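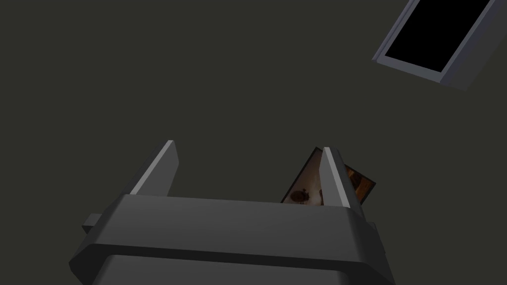
Kellthorpe Rugby Club is looking for an assistant coach for the women's side

We're a small club with a long memory and a very muddy second pitch, and we would love to hear from anyone who fancies helping our women's team through the coming season. Preseason begins in September, and we'd like the new coach to be on the grass with us from the first session if we can manage it.

The job is part time. You'd work alongside our head coach, Florian Jacquet, mostly with the forwards, so a good feel for scrum and lineout work matters more to us than a drawer full of certificates. We do ask for a basic coaching badge and up-to-date first aid training, but if yours has lapsed – it happens to all of us – get in touch anyway and we'll talk about getting you back on a course.

Training is two evenings a week at the Gilbert Road ground, starting at 6:30 p.m., and there are away games as far off as Lellilora, which means an early bus and a late supper. We pay $3,307 for the season, plus travel.

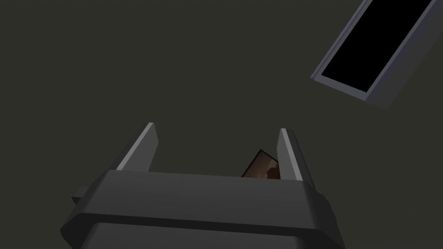
Florian would like it known that the squad is a mixed bunch, with some players who have been at it for years and others who had never held a ball before last spring, and that whoever comes in will need patience with the second group and a thick skin with the first. He also says he is happy to hand over the lineout calls completely, having never much enjoyed them.

You don't need to have played at a high level. Several of our best coaches came to us from school teams, and one came from rowing, so please don't count yourself out too quickly!

To apply, send us a page or so about yourself and the teams you've worked with, along with the names of two people we can call. Letters can go to the Club Secretary, Kellthorpe Rugby Club, 588 Gilbert Road, or you can leave them behind the bar any evening after 7 p.m.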